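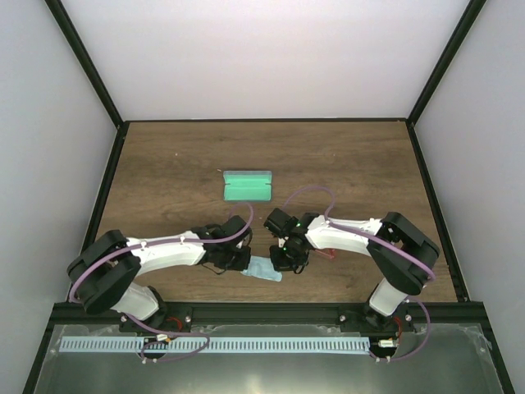
Lab 4: Comparing Two Grippers on Cloth

Courses > Robotics Workshop > Handouts > Lab 4

31/08/2019
Fiona Farquharson

In Lab 3 you ran the arms one at a time on blocks. In this lab both arms work on the same object, a small light blue cloth, and you compare two sets of fingers. The Gekier set is stiff. The Scanlon set bends a little at the tip. Both sets fit the same wrist, so change the fingers and leave everything else alone.

Why cloth

A block stays the same shape when you grip it. Cloth does not. It bunches up, slides ahead of the fingers, or lifts in a place you did not want lifted. With two arms the cloth can also go tight between the grippers, and then a small error in one arm shows up at the other.

Before you start

Check the purple tubing on both arms. It should have enough slack to follow the wrist through a full turn without pulling on the elbow. The small cable loop under each wrist must stay clear of the fingers when they close. Lay the cloth flat between the grippers. A few wrinkles are fine, but use the same starting position for both sets of fingers.

The green case stays open behind the work area. It is the target in Part B.

Part A: Pick and hold

1. Bring both grippers down to the cloth, one at each end, and close them at the low force setting.
2. Raise both arms together by 18 mm and hold.
3. Write down whether each end held, slipped or dropped. Note left and right separately.
4. Lower, open, and reset the cloth by hand with the arms paused.

Do 33 trials with each set. This sounds like a lot, but the differences are small and ten trials will not show them.

Part B: Fold and place

Fold the cloth once, right end over left, then place it in the case. Stop the trial if a finger touches the rim. Record the stop as a failure and give the cause - grip, path or timing.

Reading the log

The Nuvura controller saves one line per motion command. Finger gap is in column 2. If the gap reading drops to zero during a hold, the fingers have closed on nothing and that end counts as dropped, even if the cloth looks held from where you are standing.

Hand in your trial table and one page of comments. Éabha Corrigan will collect them at the next lab.

Robotics Workshop, Warimville - Room 1189 - Back to top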